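衣類整理・折り畳み工程見学会 参加報告

1 見学の概要
2026年4月21日、オラード(Ollard)社ハドブリッジ(Hudbridge)事業所において開催された衣類整理工程の見学会に、当会生活技術部会より参加した。同事業所は、貸出用衣料および催事用Tシャツの回収、洗濯、検品、折り畳み、再出荷を一貫して受託している。当部会では、施設内で共用する衣類の管理方法を見直す時期にあたり、とりわけ折り畳みと保管の実務を確認することを主たる目的とした。
当日は受付にて上履きに履き替えたのち、エセキエル・ベセラ(Ezequiel Becerra)所長より事業所の沿革と取扱品目について説明を受けた。Tシャツの取扱量は一日に約2,000枚で、催事の集中する6月にはこれを上回る日もあるとのことであった。説明の後、参加者は二班に分かれ、受入れ室、仕上げ室、保管室の順に見学した。

2 受入れおよび検品
回収された衣類は、まず素材と色の濃淡によって仕分けられる。濃色と淡色を同じ籠に入れないことは当然として、同事業所では杢調の生地を独立した区分としている。杢調の生地は薄い汚れが目につきにくく、無地と同じ照明のもとでは見落としが生じやすいためである。検品台の脇には角度を変えられる灯具が備えられ、担当者は衿ぐり、脇、裾の順に生地を送りながら確認していた。
不良と判断されたものには、テクシエ(Texier)式と呼ばれる布札が付される。札の色は汚れ、ほつれ、プリントの剥離に対応しており、札が付いた衣類は仕上げ室には進まず、補修棚に置かれる。当部会の施設では口頭での申し送りに頼っている部分であり、参考とすべき点が多かった。

3 折り畳み
仕上げ室における折り畳みは、生地を広げる、向きを揃える、袖を折る、身頃を畳むという四つの動作に区分されている。所長の説明によれば、最も時間を要するのは最初の「広げる」動作であり、丸まった状態のTシャツから裾と肩を探し当てる手間が全体の速さを左右するという。両端を持って生地を張り、重なりをほどいてから台に置くことが基本とされている。

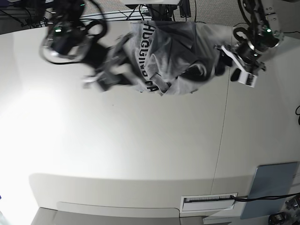

問 前面に大きな文字が入ったTシャツは、どのように畳むのがよいか。
答 プリント面を下にして台に広げ、両脇を背中側へ折り込んだうえで、裾から衿に向けて畳む。文字の上に強い折り目がかからないよう、折り幅はプリントの端に合わせて調整する。

白い台の上では、灰色の杢調のTシャツが、まだ丸まった状態で扱われていた。黒い大文字のプリントは「HUGGING FA」まで読み取ることができ、残りは折れ重なった生地に隠れていた。文字の続きが襞の内側に入った状態で畳み始めると、不要な折り癖が残るおそれがある。同事業所では、印字の全体が見えるまで生地を開いてから次の動作に移るよう定めている。
畳み上がりの寸法は、ドロトン(Droton)と称する厚紙の型に合わせる。型の縦の長さは300ミリメートルで、保管棚の奥行きに対して余裕を持たせてある。型は畳み終えた後に抜き取り、繰り返し使用する。参加者も実際に型を用いて数枚を畳んだが、袖の折り返しが厚くなり、積み重ねると片側に傾く例が多く見られた。担当者からは、左右の袖を同じ位置に重ねず、わずかにずらすようにとの助言があった。

4 保管
保管室では、畳んだTシャツを寸法別に棚へ納めている。棚の区画は353あり、各区画の手前に寸法と入庫時期を記した札が差し込まれている。積み重ねる枚数には上限が設けられ、厚手のものはさらに少なくする。出庫は古いものから行い、新たに入庫したものは必ず下に差し入れる。床から最下段までの間には空間が取られており、清掃と通気の双方に配慮したものとの説明であった。

5 質疑
参加者からは、乾燥後すぐに畳めない場合の扱いについて質問があった。所長からは、籠に詰め込まず、肩を揃えて二つ折りにして仮置きすれば皺の定着をかなり抑えられるとの回答を得た。また、厚紙の型の耐用回数を問う質問に対しては、100回を目安に角の摩耗を点検し、丸みが出たものは交換しているとのことであった。

6 所見
当施設の衣類庫は同事業所に比べて小規模であり、布札や区画表示をそのままの形で導入する必要はないと考える。一方、広げる動作と畳む動作を分け、台の上を常に一枚分空けておく運用は、設備の変更を伴わずに実施できる。型については、現在の棚の寸法を測定したうえで試作し、6月の部会において使用結果を報告する予定である。

(生活技術部会)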